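How to book a trial flying lesson (and get the most out of it)

I put off my first lesson for years, mostly because I had no idea how you went about it. So I've written down how I'd do it now, after a fair few hours in the right-hand and left-hand seats at Fislow, our little grass airfield.

1. Pick your airfield first

Go and have a wander before you ring anyone. Most small fields have a café or at least a kettle, and people there love to talk (bring time!). I tried Brultov and Amato before settling on Fislow, and it came down to the drive. If it takes you nearly 105 minutes each way, you won't keep going.
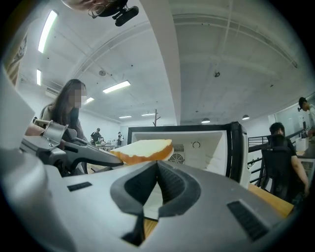
2. Ask what you're paying for

Clubs sell "one hour" lessons that mean very different things. Ask if the time is counted from engine start or from take-off, and whether the landing fee is included. Also ask about weight limits now, it's far less awkward on the phone than at the desk.

3. Book the first slot of the morning

The air is usually smoother, and the delays haven't piled up yet. I was booked for 14:00 on my first go and got airborne well after three, by which time it was bumpy and I was green. Have a proper breakfast, just not an enormous one.

Expect to be cancelled on, too. I lost 3 bookings in a row to low cloud one June, and my instructor, Kamol Wongsuwan, simply moved me along each time without a fuss. 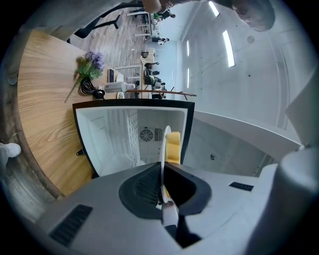 A good club will ring you before you set off, so make sure they've got your mobile number and not the landline.

4. On the day

Wear flat shoes with thin soles so you can feel the pedals. Leave the big coat in the car. Turn up 20 minutes early for the briefing, and say so if you get travel sick!

5. Afterwards

Ask for the flight to be written up in a logbook. I didn't bother with mine, then had to go back to Tandach Flying Club and get them to dig out the details.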